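Startseite Produkte Infektionsschutz Raumluft und Transport Service Downloads Kontakt

Mamo 800 – Mobiles Luftreinigungsgerät für Wartebereiche und Fahrgasträume

Das Mamo 800 ist ein mobiles Umluftgerät mit Schwebstofffilter. Es dient der Verringerung der Aerosolbelastung in Innenräumen, in denen sich Personen über längere Zeit gemeinsam aufhalten. Vorgesehen ist der Einsatz in Wartebereichen, Abfertigungshallen, Arztpraxen und Gemeinschaftsunterkünften sowie in stehenden Fahrzeugen des Reiseverkehrs. Hersteller ist die Dristasero GmbH, der Vertrieb erfolgt über die Plamudine Medizintechnik.

Funktionsweise

Die Raumluft wird bodennah angesaugt, durch einen Vorfilter und einen Hauptfilter der Klasse H14 geführt und an der Oberseite zugfrei ausgeblasen. Das Gerät arbeitet ohne Ozon und ohne Zusatz chemischer Stoffe. Der Luftvolumenstrom wird in drei Stufen eingestellt; in der höchsten Stufe beträgt er 800 m³/h. Ein Differenzdrucksensor überwacht den Zustand des Hauptfilters und meldet den fälligen Wechsel am Bedienfeld.

Der Betrieb des Geräts ersetzt weder die regelmäßige Fensterlüftung noch die vom zuständigen Gesundheitsamt angeordneten Maßnahmen. Eine Aussage über das Infektionsrisiko einzelner Personen ist aus den Leistungsdaten nicht abzuleiten.

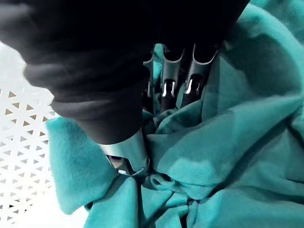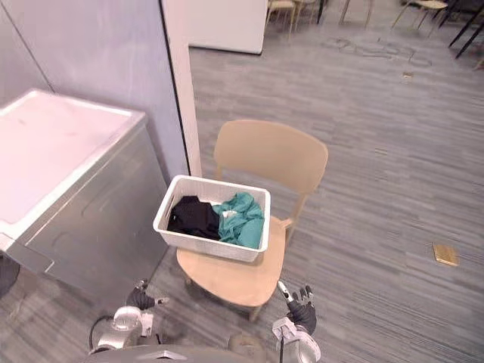
Zweites Bild: Stuhl mit Wäschekorb auf gestreiftem Teppichboden.

Technische Daten

Bestellnummer: 1810
Luftvolumenstrom, höchste Stufe: 800 m³/h
Gerätehöhe: 121 cm
Standzeit des Hauptfilters: 2000 Betriebsstunden
Netzanschluss: 230 V, 50 Hz
Filterklasse: H14

Lieferumfang

Grundgerät mit eingesetztem Hauptfilter, zwei Vorfilter, Netzkabel, Betriebsanleitung und Wartungsheft. Die Transportsicherung für den Einsatz in Fahrzeugen (Ausführung Tetham) ist gesondert zu bestellen.

Aufstellung und Wartung

Zu Wänden und Einrichtungsgegenständen ist ein Abstand von mindestens 50 cm einzuhalten. Die Ansaugöffnungen dürfen nicht verdeckt werden. Vorfilter sind monatlich zu prüfen und bei sichtbarer Verschmutzung zu ersetzen. Der Hauptfilter darf ausschließlich durch eingewiesenes Personal gewechselt werden, das Handschuhe und eine Atemschutzmaske der Klasse FFP2 trägt. Gebrauchte Filter sind in einem verschlossenen Beutel nach den örtlichen Bestimmungen zu entsorgen. Jeder Wechsel ist im Wartungsheft mit Betriebsstundenstand zu vermerken.

Gewährleistung und Ansprechpartner

Die Gewährleistung beträgt 24 Monate ab Lieferung. Ausgenommen sind Verschleißteile, insbesondere Vor- und Hauptfilter. Anfragen von Verkehrsunternehmen und öffentlichen Einrichtungen bearbeitet Imogen Greenwood, technische Auskünfte erteilt Malcolm Hulme. Bei Rückfragen ist die Seriennummer auf der Geräterückseite anzugeben.

Stand der Produktangaben: 21. März 2025. Technische Änderungen vorbehalten.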